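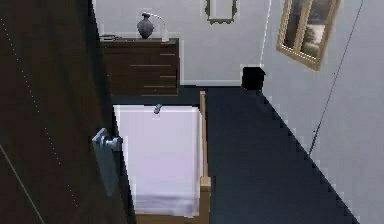
Teaching by Remote Control: Collecting Door and Bedroom Demonstrations in a Simulated Apartment

Project report, second-year project course in robotics
Author: Esko Kemppainen

1. Background

In our course every student had to choose one household task and teach it to a simulated robot. I chose opening a bedroom door, going into the room and bringing an object from the bed. The task sounds small. When I wrote the project plan in December I thought that the door would take one week and that most of my time would go to training the model. In fact the door took more than half of the project, and I will explain in this report how this happened.

The method is learning from demonstration. A person drives the robot through the task many times, the computer saves what the robot saw and what commands were given, and a model is then trained to give similar commands when it sees similar views. I did not write any rules for the door myself. All that the model knows about doors comes from my own driving, also my mistakes.

2. Tools

The simulator was Satirora, which our department uses in two other courses. It has ready apartments with furniture, and the doors have hinges and levers that move. I used one apartment from the set, which has the name Lindcombe. It was chosen mostly because its bedroom door opens toward the robot when it comes from the hall, and this is the harder direction.

The robot model has a base with wheels, one arm and a simple gripper with two fingers. For the driving I tried two different input devices:

The first was an ordinary game controller. The left stick moves the base and the right stick moves the hand. To turn the wrist, one must hold a shoulder button and use the right stick again.

The second was a hand-held tracker, where the robot hand follows the movement of my own hand. The base is then driven with a small thumb stick on the same device. I borrowed this one from the teaching laboratory and I could have it only in the evenings after 5 p.m.

The recordings were stored with a program called Hitemgate, written by an older student. It saves the camera view, the joint positions and the commands in one file for each attempt. It had no function for deleting a bad attempt when I started, so I added one. This was perhaps the most useful code that I wrote in the whole project.

3. The task in parts

I divided the task into four parts, because the first test recordings of the complete task were too long and I was tired before the end of each one.

Part A: drive to the door and put the gripper on the lever.
Part B: press the lever down and pull the door open.
Part C: move around the edge of the door and into the room.
Part D: go beside the bed, pick up the object from the sheet and lift it.

The object in part D is small, gray and long, and its position on the bed was changed a little before each attempt. The dresser, the pictures on the wall and the other furniture stayed in their places all the time. I now think it would have been better to move them too, but I come back to this in section 7.

4. How the demonstrations were made

I made 240 demonstrations of the complete task that I kept. With the attempts that I deleted, and the ones where I did only one of the parts, the total number of recordings was 657. So it can be seen that I threw away or did not use a large share of my work.

My first demonstrations were poor in a way I did not understand at that time. I could finish the task, but I stopped very often to think. When I watched a recording again, the robot stood still before the lever for several seconds, then moved a few centimeters, then stood still again. The model learned this very well. The first trained version drove to the door and stopped there, and it did not continue. My supervisor looked at it and asked how long I usually waited at that place.

After this I made a rule for myself. Before I pressed the record button, I practiced the same start position two times without recording. If I had to stop in the middle of a recording for more than a short moment, I deleted it. I also wrote a small script that removes still periods from the old files, but the results from cut files were worse than from new, smooth driving. The hand seemed to jump in the places where the cut was made.

The game controller was good for part A and part C, where the base does most of the work. For part B it was difficult. When the lever is down and the door begins to move, the hand must follow a curve, and at the same time the base must go backward. With two sticks I made this as many small straight pieces, and in about every third attempt the gripper slipped from the lever. With the tracker I could move my hand in the natural curve, and the slipping was much less common. On the other hand, my arm became tired, and after half an hour the quality went down. In the end I used the tracker for parts B and D and the controller for the others. The change of device was made during the recording with one key.

5. Problems with the door

The lever. It sits on a tall metal plate, and in my first recordings I often took hold of the lever too near to the plate. Then the fingers touched the plate and the simulator pushed the hand away with a strong force. The solution was to come from farther out on the lever and only then close the gripper. After I had learned this, I needed to record part A again from the beginning, because the old recordings ended in the wrong grip.

The edge. In part C a half open door covers a large area of the camera view. The robot sees the dark surface of the door on one side and only a part of the bed behind it. From the screen it is hard to judge how much free space there is between the door and the body of the robot, and I hit the door with the shoulder many times. I asked if I could have a second camera view for driving. My supervisor said yes, but he reminded me that the model would not have this view. This was a good comment. When I drive with information that the model does not receive, I make decisions that the model has no way to copy. I therefore used only the robot's own camera, and learned to open the door wider before I went in.

The lines. Satirora can draw thin helper lines in the view, for example for the planned path of the hand. I do not recommend to keep them on during recording. I did an early round of training with files where they were visible in some and not visible in others, and the behavior became unstable. I could not prove that the lines were the reason, but I left them off for the final set.

6. Training and results

The model was a standard imitation network given by the course, and I changed only a few settings. Training used 3,000 steps for the first quick tests and more for the final version. A longer training than this did not help me before the data was better.

For testing, I started the robot from positions that were not in the recordings and let it work alone. The results by part were as follows.

Part A worked in almost all tests. The few failures came when the start position was very far to the side.

Part B worked in most tests, when the grip from part A was good. If the grip was bad, the robot did not try again. It pulled with an empty gripper and went backward as if the door was following it. I had no demonstrations of a failed grip that was then corrected, as I had deleted all of them.

Part C was the weakest. The robot went around the door edge too early in many tests and touched it.

Part D worked well when the object was near the head end of the bed, where I had placed it most often. Near the middle of the bed it was less sure, and it sometimes closed the gripper above the sheet without touching anything.

The complete task from the hall to the lifted object worked in fewer tests than I had hoped, because one failure in any part stops everything after it.

7. What I would change

First, I would keep the mistakes which end well. An attempt where the gripper slips, and the driver goes back and takes the lever again, is more valuable than I thought. I would mark these files instead of deleting them.

Second, I would change the room more. In one test I changed the carpet to a lighter color, and the robot drove toward the wall beside the bed. It had clearly used the dark carpet for finding its way. With several bedrooms this would probably not happen.

Third, I would ask another person to drive also. All the demonstrations are in my style, and I always go a little to the left before I turn. The model does the same. A student from the Solberg group tried my setup for one evening, and his way to open the door was quite different, faster and with less movement of the base. I did not have time to record a full set with him.

8. Files

The final recordings, the training settings and my changes to Hitemgate are in the course folder. The deleted attempts cannot be recovered. The tracker must be calibrated again before use, and the instructions for this are in the file with the name of the device. If the hand drifts slowly upward during driving, the calibration was made with the arm too low and should be repeated.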